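# Skidilus – bedside arm, cloth set

Wrist and fixed camera recordings from a home build by Hiu-tung Fang. Release 2 holds 205 episodes.
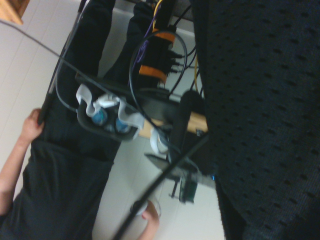 Joint angles are logged with both video streams. Calibration is stored per episode – don't mix files between releases.
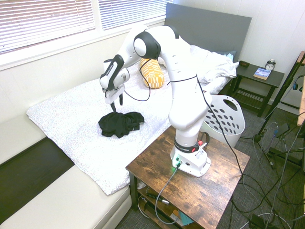
Can the wrist stream be used alone?
Use it with the joint log; the video has no depth.

Related
Skidilus mount drawings
Prulico log reader
Didenko cable notes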